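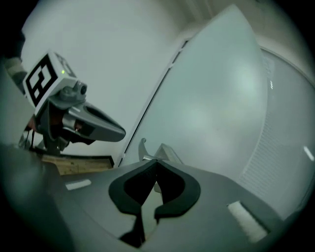
The long business of moving an office

There is a particular kind of quiet in a room that is halfway between one life and the next, and I have grown rather fond of it. I first noticed it in February, when the design studio Eskildsen left the rooms above the bakery in Tidcombe where it had been for 15 years and went looking for somewhere with better light and fewer stairs.

Lærke Ragnarsson was given the job of choosing the new chairs, and she went at it the way other people go at buying a house. She sat in everything. She borrowed a chair from Ulow for a week and wrote letters in it, then sent it back and borrowed another, and by the end she could tell you more than you might want to know about lumbar support (I did ask, to be fair, and we got through a whole pot of tea). What she wanted was mesh at the back for the warm months, arms that didn't bump the desk, and wheels that would run kindly over old boards.

The boards matter more than you'd think. A floor that has been walked on for years picks up its own map of scuffs, and a hard little castor will happily add to it. Lærke's answer was soft wheels and a rug under the busiest desks, and she got her way on both, though the rug took over 400 emails. Or so she tells me, with some pride!

Sigrún Dalsgaard, who had the unenviable task of the floor plan, is a great believer in leaving the wrapping on. Chairs stay in their plastic against the wall until the desks are in, the cables have found their places and the last of the dust has settled. It looks dreadful for a while and everybody wants to tear in, but she holds firm, and there is always a spare stool by the kettle for those who can't wait.

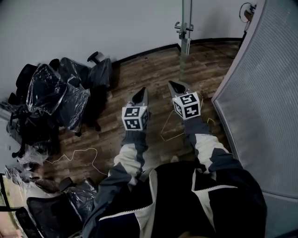 When should the plastic come off new office chairs?

Once the dusty and heavy work is over and the desks are standing where they will stay. Open a window, cut the wrap away from the arms and base with blunt scissors, and leave the chairs to air overnight before anyone spends a full day in one.

Sigrún also keeps one big sack by the door for the wrap, and another for ties and card. Wutemo, the removal firm, took six of them away on its last trip, and Lærke went round afterwards with a soft brush, doing the wheels.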